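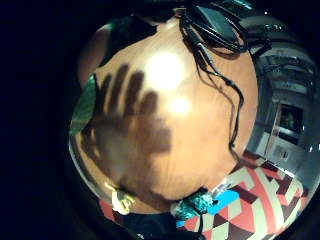
Page last changed: Monday, 16:20

Round tables: glare, cables and the white rack

Item 4 in the Bramwell workroom series. The previous item dealt with shelving and is still on the Vendcombe pages.

The round table has a varnished wooden top, honey to orange-brown depending on the light. Varnish of this type reflects overhead lamps as small, hard spots. On a bare top the spots are a minor nuisance. They matter when small pale parts are being sorted, as a white part under a white highlight is easily missed. Members at Utdale report the same on their own tables.

Three remedies were tried. Moving the lamp shifts the spot but throws the shadow of the working hand across the wood. A cloth removes the glare and slides about. A matt mat, 369 mm across, gave the best result and is now stocked under part number 2142.

Cables are the second matter. Thin black leads left loose near the rim form loops, and the loops catch on anything lifted off the table. The recommended practice is as follows.

Keep the device at the far side, with its leads behind it.
Coil spare length and tie it once, not tightly.
Leave connectors on the table top. A plug hanging over the edge pulls on its own joint.
Allow 5 cm of slack at each device.

The white plastic rack takes up a good part of the top when laid flat. It should be put down rim first and lowered. Dragging it marks the varnish, and grit under the rim marks it faster. Wipe the top before the rack goes on and check underneath for scraps when it comes off. 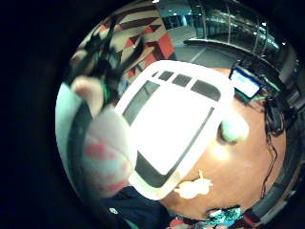 Can the rack be washed with the slots facing down?
Either way up is fine. Use lukewarm water and a soft brush, and let the slots drain fully before the rack goes back on varnished wood.

Small items should be cleared from the table before the rack is moved. Rounded ones roll, and a round table has no corner to stop them. A shallow tray from the Prurkano range fits beside the rack on most tops of nearly a metre.

Varnish care follows in the next item, including how to treat ring marks and dull patches.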